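Workshop tips: working alongside the floor robot
Keep the floor clear and the shelves in order, and most of the rest follows. 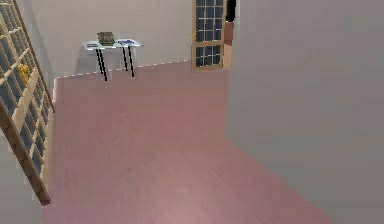 Bình Tô wrote in after the last page to ask whether the evening tidy still matters now that the carrying is automated. On his shift it had slipped to every other day, he said, and people were spending their mornings freeing a stuck trolley when they should have been at the bench.

It does still matter, and it is a different job from the old one. At Deldale we used to tidy for ourselves. If a box was in the wrong place you stepped over it. The Trekora carrier stops and waits, and everyone behind it waits too.

What we do now

Shelves. One kind of thing to a compartment. If something odd turns up in a compartment, move it the same day, even if it is only a cloth. Heavy parts go low. Put the label on the shelf edge, as labels on the back get covered.

Side tables. Keep them against the wall with the legs well in. Thin legs are harder for the carrier to pick up than a solid cabinet, so if you shift a table, tell whoever looks after the map. Papers and notebooks can stay on top as long as nothing hangs over the edge.

Floor. Sweep before the first run. A mop leaves streaks that dry slowly in winter, so mop at the end of the day. No mats on the carrier's route. We leave 90 cm between benches and wish we had left more.

Doorways. Don't park anything in them, including yourself. If a door is normally open, keep it open. Closing it halfway is worse than closing it.

Windows and glass doors. Low sun in October gave us false stops for a fortnight. A plain blind cured it.

What it changes for people

Less walking, to begin with. Vendula Polák wore a step counter before and after and came down by 3707 steps on a normal shift. Her knees are better. She also found she was standing in one spot far longer, so we bought mats for behind the benches, well off the route, and she swaps jobs with Uyên Dương after lunch.

Less talking as well. Fetching parts was when people had a word with each other. We moved the tea break so both benches stop together, and that has helped a bit.

Some of the work has become checking. Write down every stop, with the time and the place. We had 42 in the first month and most were at the same corner. Moving one bin dealt with those. A cheap notebook on a string is fine for this and gets used more than the tablet did.

Train everyone to use the stop button, including the office. Let each person press it and restart the carrier on their own, twice. Go over it again after holidays.

Spare wheels are worth keeping in. Wipe the sensor cover with a dry cloth on Fridays and never use polish on it.

Next page: hanging up hoses and leads.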